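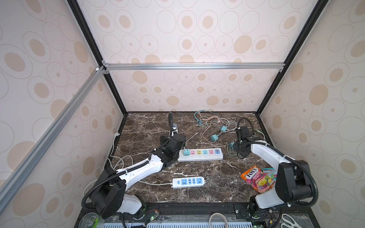

By Tincuța Olteanu, Research Communications, Brirkstead
March

BRIRKSTEAD – The manipulation group at Brirkstead has released results from a study of how two-armed robots learn to handle cables, plugs and power strips. The method, named Simby, changes the order in which a control policy sees its training material. The policy was trained on 834 demonstrations and then run through 1090 test trials with its weights held fixed.

Cables are a hard case for robot learning. A rigid object has a position and an orientation, and a controller can plan around both. A cord bends under its own weight, slides over itself and hides its own ends. Two layouts that look alike from one side may need different first moves, and a small error in where a gripper closes can pull a second cord along with the first.

Most training sets treat a demonstration as one continuous recording. Simby splits each recording at the points where either gripper makes or breaks contact. The resulting segments are sorted by how much the two arms depend on each other. Segments in which one arm works alone are used first. Segments in which both arms hold the same cord are used last, when the policy can already reach and grasp with either side.

"The two-arm segments are a small part of any recording, and they are where the failures are," said Morena Benedetti, who leads the study. "If you train on everything at once, the policy gets good at reaching and stays poor at the handover."

The work was done on a marble tabletop with an arm mounted at the left and right of the near edge. Layouts combined white power strips, a tangle of thin pink, teal, light green and white cables, and small teal plug adapters. Candy bags were included in layouts as objects unrelated to the cable task. The patterned wallpaper on the enclosure walls was kept in place for all recordings used in the study.

Test trials were divided among 16 starting layouts, none of which appeared in training. The largest gain over the unsorted baseline came in trials that required one arm to hold a strip while the other drew a cord away from it. Single-arm reaching showed no measurable change. Trials in which a plug adapter was covered by cable remained the most frequent source of failure under both training orders.

Version 2 of the segmentation code will be shared with the partner laboratory in Nernenton, which will repeat the trials on arms with a different reach. The Mancuso program funded the work.

Contact: Tincuța Olteanu, Research Communications, Brirkstead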